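Open Day Questions, Answered

I'm Noreen Ó Riain and I look after visits at Nikero, so if you've emailed us about the open day, I'm probably the one who wrote back. These are the things people ask me most. I've tried to keep it short (I failed a bit on the robots).

What will I see?

The main event is our path-following demo. Our little wheeled robot, Drondska, drives itself along a paved path outdoors and you walk along behind it. Indoors we have the workshop, where you can poke at spare wheels, look at old circuit boards and ask Lorcan Mac Mathúna anything you like about batteries. He loves batteries!

When is it?

9 October 2025. Doors open at 11 and you can come and go as you please.

Do I need to book?

For the workshop, no. For the walk, yes please - we take 30 people per group so everyone can hear. Put your name down at the desk when you come in, or email me beforehand.

How does it know where to go?

Mostly by looking. Drondska works out which part of the view is pavement and which part is grass, and then it aims for the middle of the pavement. Sounds easy, right? Painted lines would help a lot, but plenty of park paths have none, so it has to go by the edges. Kheri Rugemalira wrote most of that code and he'll have a laptop out so you can see what the software makes of it all.

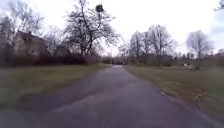 Paved path with no markings, grass on both sides and leaves along the right edge.

Why are leaves such a big deal?

Oh, I could talk about this one all day. A person sees leaves on a path and knows there's still a path under them. Software that has learned "gray means go, green means stop" sees brown and has to make up its mind. Last February's version was very shy about leaves and would creep along like it was on ice. The new one is braver, and Kheri has 651 practice pictures in his leaf folder alone.

How far is the walk?

Around 200 meters each way, at a slow stroll. Wear shoes you don't mind getting muddy in case you step off onto the grass.

Can my kids drive it?

They can! After each walk, Caoimhe Carroll hands over the controller for a few minutes per child. She keeps the stop button herself.

What if it rains?

A drizzle is fine and we'll go anyway. If it's pouring, we stay inside and Kheri plays back earlier runs on the big screen, with plenty of time for questions.

Can I take pictures?

Sure, go ahead. Just ask before you photograph other visitors, especially children.

Can I bring my dog?

Yes to the walk, on a leash. No to the workshop, sorry - too many small parts on the floor.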